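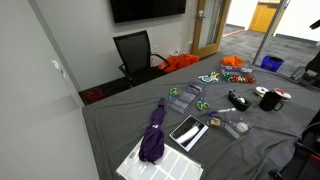 Suvia Tabletop Picking Cell
Equipment and planning page

Item no. 1905
Supplied by Inaser
Page last revised November 19, 2020

The Suvia is a single-arm picking cell for light mixed goods: stationery, gift wrap, craft supplies, small boxed items and the packing tools that go with them. It is sold to shops, mailrooms and small fulfillment operations that handle a lot of different items in small numbers. It works from a flat surface and does not need a conveyor.

What is included
Arm with controller and 5 m cable
Two-finger gripper with soft pads
Suction cup set, three sizes
Overhead camera and mounting post
Table clamp and base plate
Emergency stop button on a separate lead
Printed setup guide

Not included: table, surface covering, bins, computer, safety fencing if your site requires it.

Specifications
Reach: 800 mm from base center
Maximum item weight: 400 g
Gripper opening: 130 mm
Power: standard wall outlet, one circuit
Mounting: table edge or bolted plate

What it handles
Boxes, tape dispensers, markers, spools of ribbon and most rigid packaging can be picked with the fingers as delivered. Check the weight of a loaded desk dispenser before you put it on your list, as some heavy-base models are over the limit.

Flat items such as label sheets need the suction cups. Loose tissue paper can be picked but tends to come up several sheets at a time. Stick-on bows should be gripped from the sides at low force or they flatten.

Clear plastic is the slow category. Empty trays, small cases and blister packs reflect the room lights and the camera can misjudge their edges. Allow for more failed picks, and plan a manual lane if clear packaging makes up a large part of your stock. Scissors should be presented closed, and folded umbrellas should be strapped.

Table and covering
The table should be rigid and should not rock when leaned on. A plain matte covering in gray or another neutral color gives the camera the best contrast. Cloth is fine and keeps round items from rolling, but creases throw small shadows and a gripper finger can catch a raised fold. Pull it tight and clip it under the edge. Rubber mat is available from Salian, our parts partner, cut to size.

Room
Any office or meeting room with steady light will do. Leave space for a person to stand on at least two sides of the table. Chairs should be moved out of the arm's reach before it is powered on. Route cables along the wall and not across the walkway.

Planning your budget
The cell itself is usually the largest line, but customers often leave out the following:
Site visit and item review
Operator training, one day for up to four people
Replacement finger pads, two sets a year in normal use
Spare suction cups
Staff time to photograph and enter new items

The last one is the most often missed. Seasonal stock changes quickly, and each new item has to be entered and tested. If you want the cell ready for holiday wrapping, the item list should be finished before December.

Trial at Ferkdale
Buyers can send a carton of their own goods to our Ferkdale workshop for a pick test. Send the items as your staff receive them, in their packaging, with a packing list. You get back a sheet showing which items were picked, with which tool, and which were not. The carton is returned at your cost. The test fee is taken off the price if you order.

Leasing
Terms of 12, 24 and 36 months. Service visits are included in the two longer terms. Pads and cups are charged separately.

Contact
For quotes and trial bookings, ask for Mali Gittins in equipment sales. Please have your table dimensions and a rough item list ready.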